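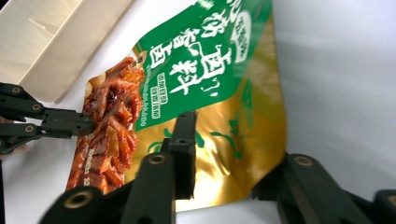
A green and gold snack bag on a white tabletop.

I didn't pick up a paddle until I was 40, which my knees will tell you was a bit ambitious. But there's a little lake outside Tatomness, and the beginners' class at the Vasia Canoe Club meets there in June, and well, one evening I signed up.

The first lesson is mostly falling in – and laughing about it, thank goodness! After that you learn to sit low, keep your hands quiet and let your whole back do the pulling. By week 2 I could hold a straight line clear across to the Ojo landing, so long as the wind stayed friendly.

What I love most, I think, is the long break halfway. Everyone pulls up on the gravel, the snacks get passed around (bring more than you think you'll eat), and the old-timers start in on the Soketti race, all 10 miles of it, and who tipped over at the bridge. I've entered this year. I'll be 42, and I plan to finish before supper.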